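Shop notebook, Monday, June 25, 2018
Wood glue test, second round
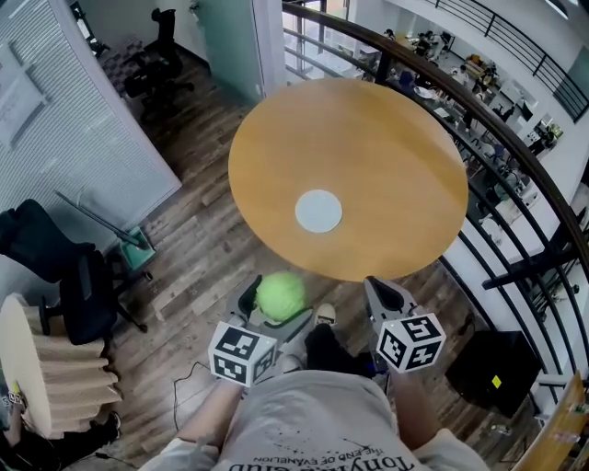
Setup
Pui-shan cut the maple strips on Friday and I glued them up this morning, half with the Tetel and half with the Dobson. Same clamps for both. I ran out of the small ones with 13 joints to go, so those got tape and a brick — marked T on the ends so we don't mix them in with the rest.

Notes
The Tetel goes on thinner than I like. It squeezed out everywhere and I spent ages wiping it off with a damp rag (and my sleeve, oh well). Dobson stays put but skins over fast, so don't stop to answer the phone like I did!

First pull on the tester was a Dobson joint and it let go at 2,105 pounds. The wood tore before the glue line did, which made my day. Natalie wants the Tetel ones left overnight and I think she's right, it still felt rubbery at the edges.

To do
Order more clamps from Falldale. Sharpen the block plane. Ask Natalie if we're repeating this in August when the shop gets muggy.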